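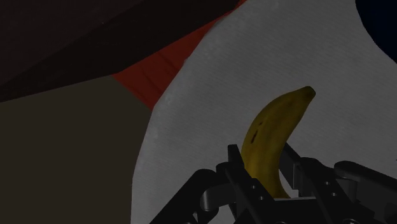

Slip faults in parallel grippers are usually recorded one step too late, at the point where the object lands. The fault treated in this section began earlier, at grasp closure. In the Elum simulation exercise, the controller reported a stable hold as soon as both fingers stopped moving. A banana held upright between the fingers, with its lower end down among the gripper parts and the stem tip pointing up and to the right, meets that condition easily. The curve of the fruit matters here: flat plates meet a curved peel over a small area, and the upper part is free to turn about the contact.

Fault record (case 2, Kaczmarczyk controller)

The batch was 1000 simulated lifts. The controller reported success in 700 of them. Tadeusz Walczak replayed the logs and found that 50 of those 700 ended with the object outside the gripper. In each of the 50, the finger position was steady and the contact force was falling.

Cause

The hold check read finger position only. Contact force was logged but never passed to the check. A second error hid the first: the friction value had been set in February for a rubber block and was not changed when the fruit models were loaded.

Correction

1. Require steady position and steady contact force over 400 ms before reporting a hold.
2. Set friction per object — the default value now raises a warning.
3. On falling force, stop the arm. Do not close further until the force limit for the object has been read.

Step 3 is a safety matter on hardware. An arm that carries on after losing its load can throw it, and the guard at Plovcombe is open at the top.

For the lab: repeat the batch with correction 1 only, then with 1 and 2. Plot force against time for the failed lifts. Logs go to Lena Marciniak.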